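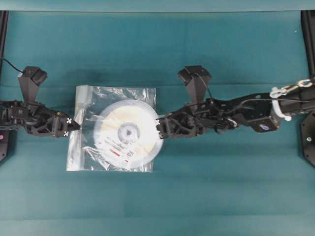

Discs, bags and a teal cloth

17 Jun 2026

I've been meaning to sort out the discs since before Easter, and on Sunday it rained so hard that I ran out of excuses. They had been living in two shoeboxes and a biscuit tin on top of the wardrobe, and every time I wanted one I had to get the steps out, lift everything down, and then sneeze for ten minutes. My sister (who borrows them and brings back perhaps half) said I should just get rid of the lot, but I can't, I've tried, I get as far as the front door.

So I spread the teal cloth over the table, the big one I bought to make curtains for the back bedroom and never did. It's lovely to work on. Things don't slide about, and you can put a disc down for a minute without hearing that horrible little scrape. I did mean to iron it first, but you'll see from the wrinkles how far I got with that!

The cases

Most of the old plastic cases had to go. Some had lost their hinges, and a good few had that broken middle where the teeth snap off and rattle round inside for ever after. I kept the ones with proper booklets, the ones I used to read on the bus, and everything else is going into plastic bags, one disc to a bag. They take up hardly any room that way, and I can flick through them standing up.

The bags came from Lobo, the stationer's next to the old bank, where they sell them in packs of 88. Why 88 I have no idea, and the girl on the till didn't know either. Parvathi Kotian swears by the paper sleeves from Nement with the little window in the front, and they do look smarter, but I found them a bit tight and I don't like tugging. With a bag you can see the whole disc, and if the label has rubbed off you can slip a bit of card in behind it with the name on.

Getting one in

There is a bit of a knack to it. I rub the top of the bag between finger and thumb until it comes apart, lay it flat on the cloth, and then hold the disc by the rim and ease it down. If it catches, I bring it out and start again. A corner of the bag always wants to fold under, so I finish by smoothing it out from the middle, and then it goes on the pile with the label facing up.

I'd wiped them all beforehand with a soft cloth, going from the middle outwards as my dad taught me, and left them a while before bagging. The worst one was Burnon's second album, which had something sticky on it that I would rather not think about. It took three goes and some washing-up liquid.

What I found

The best part was Festa, which I was certain I'd lent to somebody in 2009 and had been quietly cross about ever since. It was in the wrong case, behind a Christmas compilation. I put it on straight away and didn't do any more sorting until it had finished, and then I put it on again while the potatoes boiled.

There are still 19 with no case, no label and no clue what's on them. Those are for next weekend, with a pot of tea and a pen.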